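La regla trece

En Tidthorpe todas las reglas tenían un número, y el número estaba escrito en una carpeta gris. La señora Shevchuk la leía en voz alta cada mañana, también cuando había un solo operador para escuchar.

- Regla siete - decía ella -. La tela no se alisa antes de empezar.

Iván conocía ya esta regla. Trabajaba para Lanier desde agosto y había aprendido a mirar el mantel verde y la tela azul grisácea como otros miran el mar, sin querer ordenarlo.

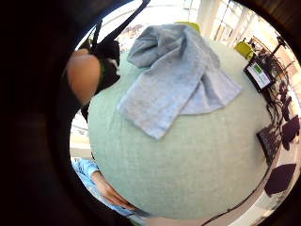 El guante

La mano derecha era de la empresa durante la jornada, así lo explicaba él a su madre. La izquierda seguía siendo suya y debía quedarse quieta, junto al cuerpo. El guante negro pesaba poco, pero obligaba a pensar cada dedo por separado. Encima iba el cubo blanco con sus marcas, y la regla tres prohibía taparlo, aunque fuera con la manga.

Agarró el objeto verde y negro y lo mantuvo derecho sobre la mesa.

- Más despacio - dijo Shevchuk -. Un robot va a aprender de usted. Si usted tiene prisa, él tendrá prisa toda la vida.

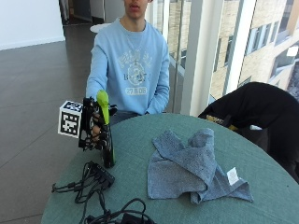
Bayu Hidayat

Iván esperó. Los cables estaban enredados sobre el mantel y él sabía que en la carpeta no existía ninguna regla para los cables. Lo había preguntado una vez. Le contestaron que Workov, el cliente, lo estaba estudiando.

- ¿Y si me equivoco? - preguntó.

- Lo anota. La regla trece dice que el error se guarda con su nombre de error. No se borra.

Pensó en las 232 repeticiones de la semana anterior, y en una de ellas, la del martes, cuando la mano le había temblado y él no dijo nada. Seguramente ya estaba dentro de alguna máquina, aquel temblor pequeño, entre los movimientos correctos. 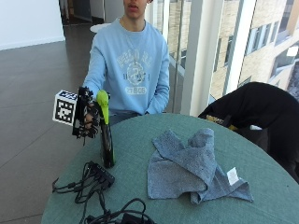

- Señora Shevchuk - dijo sin soltar el objeto -, tengo que corregir una hoja.

Ella no le preguntó cuál. Abrió la carpeta por la última página, buscó un lápiz y le pidió la hora.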